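Lendside opens its gripper and camera try-out bench to outside teams from October

For release: October

I'm Araba Acheampong, I look after the try-outs at Lendside, and for once they've let me write the press release myself. So you're getting it from the person who does the work, and you'll have to forgive me if I go on a bit!

The news is simple enough. From October, any team that's choosing a gripper, a wrist camera or a controller for indoor robots can book time on the Lendside bench and run its shortlist through our simulated kitchen before it spends a penny on hardware. We've been using the bench on our own kit since spring, and we've now put 11 gripper and camera pairings through it. It's ready for other people.

Why start in simulation? Mostly time. Swapping a gripper on a real arm takes us most of a morning once you count the cabling, the calibration and the hunt for the right bolts (always one short). In the simulator I change a line in a file, put the kettle on, and the arm is back at its starting position with different fingers on. We still test on real arms afterwards, and I'd be worried about anyone who didn't. But we'd like the weaker pairings gone by then.

The first round looked at wide, flat two-finger grippers seen through a camera behind the palm. What we wanted to know was how much of the room you give up to your own hand. That sounds a dull question until you've watched an arm try to find something its own finger is hiding.
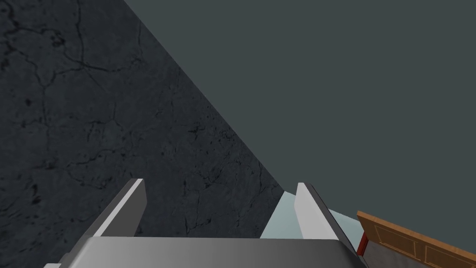

Simulated view over the palm with both fingers open, dark cracked-pattern surface to the left and wood panel at lower right.

With this sort of camera position the palm takes up a strip along the bottom and the fingers stick up into the part you care about most. You get a good clear gap between the tips, so lining up on a thing straight ahead is easy. Coming in from the side is harder work. Khôi Võ, our controls engineer, spent a fortnight tilting the camera a little, then a little more, and keeping a diary of it that I can only describe as grumpy.

"I went in thinking the controller would make the biggest difference," Khôi told me when I asked him for something printable. "Then I moved the camera and had to throw out half my notes. Same arm, same fingers, same controller, and it was like working with a different machine. I'd tell anybody to settle the camera first and argue about the rest later."

We ran two controllers side by side, our own and the one from Witeck, who kindly let us have an early copy and didn't ask to see this release before it went out. Each pairing got 53 attempts per controller, with the starting position nudged every time so nothing could get by on luck. I'm not going to name a winner here. The Witeck one was smoother on long reaches and ours was better at stopping short when it got close to a worktop, and which of those matters more depends on what you're building.

The kitchen itself was put together by Sum-yee Fang, and she's been rather mean about it – on purpose. Plain cupboards and empty shelves make every gripper look clever. She went for busy surfaces, awkward overhangs and things sitting close to edges, all the stuff that makes a depth camera unhappy.
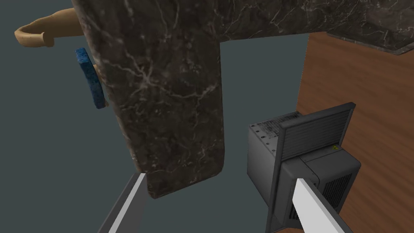 Down by the worktop edge in the simulated kitchen, with the blue sponge at left and the grey appliance beside the right finger.

Veined dark stone has been the star of the show for me. A couple of our cameras coped well with the plain wood and the flat grey background, then made a proper mess of the stone pattern. I'd have bought one of them on the strength of its data sheet. We've kept the pattern in for every round since and we won't be offering a switch to turn it off, however nicely people ask.

The first outside team to have a go was Bruvham, who make arms for care homes and supported flats. They brought five fingertip designs and went home with two they liked. Philomena Dankwa led their visit.

"We'd been going round in circles over finger width," she said. "Everyone in our office had a favourite, me included, and mine did badly! It rubbed along the worktop edge on nearly every low approach. I was cross for an afternoon and then quite relieved, because we hadn't had it made yet."

Here's how a booking works. A slot lasts 14 days. You send us your gripper model and camera settings beforehand, Sum-yee checks that everything loads, and we agree the tasks together in a short call. You can run things from your own office or come and sit with us at our place in Yakubu Yard, where there's a spare desk and tolerable coffee. At the end you get the full logs, every view from the wrist camera, and a plain written summary from me. Your models stay yours, and we delete our copies when the slot closes unless you tell us to hang on to them.

A few limits, so there are no surprises. The bench handles two-finger grippers well and suction cups badly. Soft fingers load but they bend in ways I don't believe yet, and Khôi is working on that over the winter. We don't do full mobile bases at the moment, just the arm and whatever's on the end of it.

Delali Addo, who runs Lendside, wanted a line too: "We built this for ourselves and it's saved us from some poor choices. Letting other teams use it means we get to see their odd cases as well as our own, and I'm looking forward to that."

Small teams and college groups can ask for the reduced rate, and please do ask, it's there to be used. If you write about robots and would like to see the bench running, I'm happy to show you round. Mornings are best, any time after ten.

About Lendside

Lendside tests and tunes arms, grippers, cameras and controllers for robots that work indoors. We write our own control software and run a simulated kitchen alongside our real test arms.

Press contact

Araba Acheampong, try-outs lead, Lendside, Yakubu Yard. Pictures from the simulated kitchen and longer interviews with Khôi Võ and Sum-yee Fang are available on request.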